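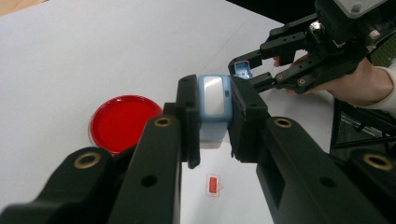 Handout 3, by Ineck
Pirkthorpe shared workshop, April
Building a hand-held gripper

Okay, last time we got the arms cut, so this week is all inserts and fingers. Put your threaded inserts in before you bolt anything on! I did mine last, on the kitchen counter, and had to take the whole left arm apart again.

The two fingers don't match, and they aren't supposed to. Left is a narrow plate, right is a blocky jaw, and a light plastic box like the blue one sits between them fine as long as you squeeze gently. If your box tips, check the inner edge of the wide jaw first – mine meets the box at a slight angle and I still fiddle with it.

Print settings (I'm on the old Kideck at home, yours may differ): 100 percent infill for the fingers, 17 for the arms. My full set came out at 362 grams, which my wrist notices after a while.

For next time, bring both grippers if you've built the pair, plus a few small things to pick up. Lids, little boxes, whatever's in the drawer. We start at 11, and the soldering irons take forever to warm up, so come a bit early if you still have inserts to do.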